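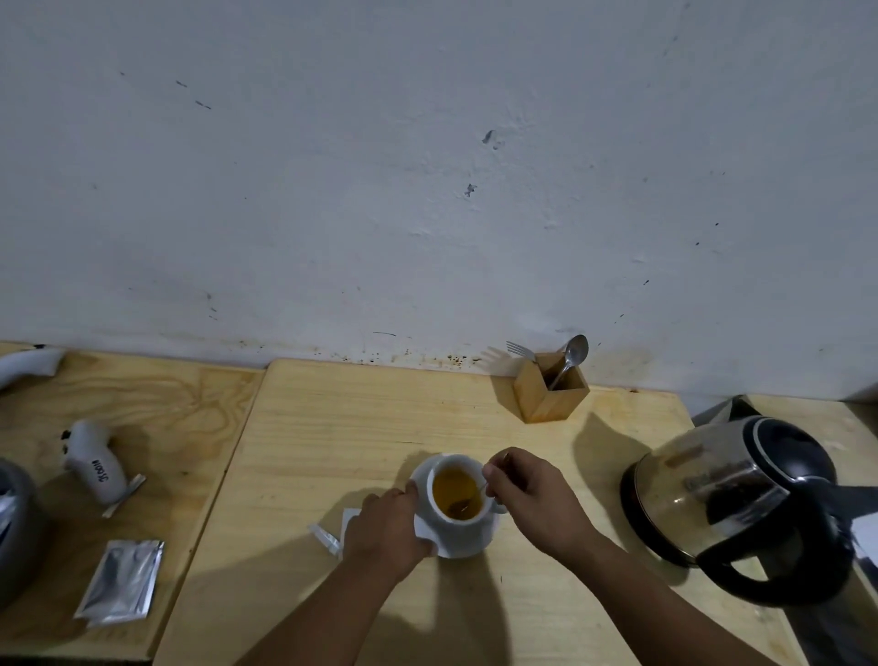
Greer Cairns wrote in to say that the filler in her back kitchen wall fell out within a fortnight, and that the stain she had painted over in June came back through two coats of emulsion. Both faults have the same origin: the wall was not prepared. The notes on plaster repair have been rewritten with her letter in mind and replace the earlier version of this page.

Updated July 2, 2020

Checking the surface

Tap the wall with a knuckle or the handle of a screwdriver. Sound plaster gives a short, hard note. A dull or hollow note means the plaster has come away from the wall behind it, and filler will not cure that. Mark hollow areas in pencil. Anything wider than a dinner plate should be cut out and replastered.

Press a strip of masking tape onto the paint and pull it off sharply. If paint comes away with it, scrape the area back to a firm edge before going further.

Removing scuffs

Try a dry white eraser first. If the mark remains, use a damp cloth with a drop of washing-up liquid, working from the bottom up so that dirty runs do not set on dry paint. Rinse with clean water. Melamine sponges remove most shoe and chair marks but leave a polished patch on matt paint – test one behind a door.

Stains

Brown or reddish marks have several causes and it pays to know which before buying anything.

Tea, coffee and sauce splashes sit on the surface. They lighten when washed with warm water and detergent, though old ones seldom vanish.

Rust comes from a nail, screw or corner bead under the plaster. It returns until the metal is removed or sealed. Dig back to the metal, brush off loose rust and coat with a metal primer.

Damp shows as a tide line, often with a white powder along the upper edge. Find the water first. Paint applied over damp plaster will blister.

Once the wall is clean and dry, seal what is left with a stain-blocking primer. Marau is the one used here; a tin costs more than ordinary primer but one coat has generally been enough. Do not use water-based undercoat for this job. It dissolves the stain and carries it to the surface.

Filling chips

Undercut the edges of the hole slightly with a scraper. Brush out the dust, then dampen the hole with a wet brush. Dry plaster pulls the water out of filler before it can set, and the plug shrinks and drops out.

Mix powder filler to the stiffness of soft butter. Castoleck powder stays workable for 53 minutes by the packet. Ready-mixed tubs such as Clesasus are adequate for shallow chips only. Fill deep holes in two layers, leaving the first to harden fully, and finish slightly proud.

Sand with 120 grit on a block, then 180. Wipe down and spot-prime before painting, or the repair will show as a flat patch in side light.

Tools

A flexible filling knife, a stiff scraper and an old paintbrush cover most of it. Wash the knife before the filler sets – dried crumbs leave grooves in the next batch. Kowalczyk knives hold their edge but the blades rust if left wet.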